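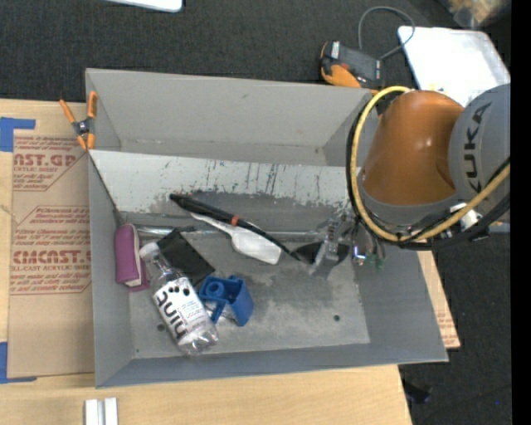
The grey bin, with a few of its regulars.

About us

Flasari is a small firm that sorts out other people's odds and ends. We go into workshops, studios, school art rooms and the kind of office where every drawer is the third drawer down, and we put the contents into some sort of order. Then we leave, and you have to keep it that way, which is the part we charge extra to explain.

We started with two people and a rented van. There are five of us now, and we have bought the van. It has been described as characterful by the garage.

What we do

Most tidying firms like wardrobes. Wardrobes photograph well and everything in them is, broadly, clothes. We prefer the small hard stuff: the marker, the water bottle, the clamp, the metal rod that must belong to something. These things have no natural home. They gather in whichever container is nearest and stay there until the container is full, at which point somebody buys another container.

Our method, if it deserves the word, is called Flumevis. It was the name of a folder on the first computer we owned and we have grown used to it. It goes like this. Everything loose in the room goes into an open bin, and you take things out one at a time and say what they are. If you can say what a thing is and where you last used it, it gets a place. If you can say what it is but you haven't used it since the last time we came, it goes in the other compartment for a month. If you can't say what it is, you may keep it for one week while you ask your colleagues. They won't know either.

People expect labels. We do use labels, though fewer than you'd think. A label on a drawer tells you what was in it on the day somebody was feeling keen. We would sooner you had a shallow tray you can see into.

The bins

We get asked about these more than anything else on the site. They are open at the top, with sloping sides and a divider, so a small upper section stays apart from the big one. They pick up scuffs and smudges and we don't replace them for that. A marker will leave its opinion on any surface you store it with. A clean bin also makes clients nervous about putting things in it, and then we are there all afternoon.

No, we don't sell them. We did look into it. The shop page got as far as a price and then we had a long conversation about postage.

A spring clamp on a corner does more for a bin than most accessories. Blue tape is good for holding card flat on a table and comes away without a fuss if you remember it in time. Offcuts of cardboard are useful under practically anything, and you already own far too many. All of this advice is free and makes up the bulk of our first visit.

Where we work

Our unit is on Demirtaş Yard, behind the tile place. The sign says Stotetti, who had it before us and made picture frames. We keep meaning to change it. Deliveries arrive perfectly well and now and then somebody comes in with a watercolour.

You are welcome to visit, but ring first, as we are out on jobs most mornings. The bell works if you lean on it. Yes, our own back shelf is a disgrace. Every February we shut for 2 days and do to ourselves what we do to everyone else, and we find it just as unpleasant as you will.

What a job is like

We come and look, which takes an hour and costs nothing. We send a price. If you say yes, we turn up with bins and ask you not to tidy beforehand. Everybody tidies beforehand. Please don't, it only moves the problem into a cupboard and we will be opening the cupboard.

A single room usually takes a day. A workshop takes almost 5, depending on how many projects in it are described as nearly finished. We bring our own tea. We don't judge, at least until we are back in the van.

Things we won't do: lofts, anything with a smell, and settling arguments between business partners over who owns the good scissors. We have done the last one twice and regretted it both times.

Getting in touch

Use the form on the contact page or leave a message on the office number, slowly. If you want to send a photo of the mess, send the one you took first, before you moved the mugs.

Page last updated 2023-04-27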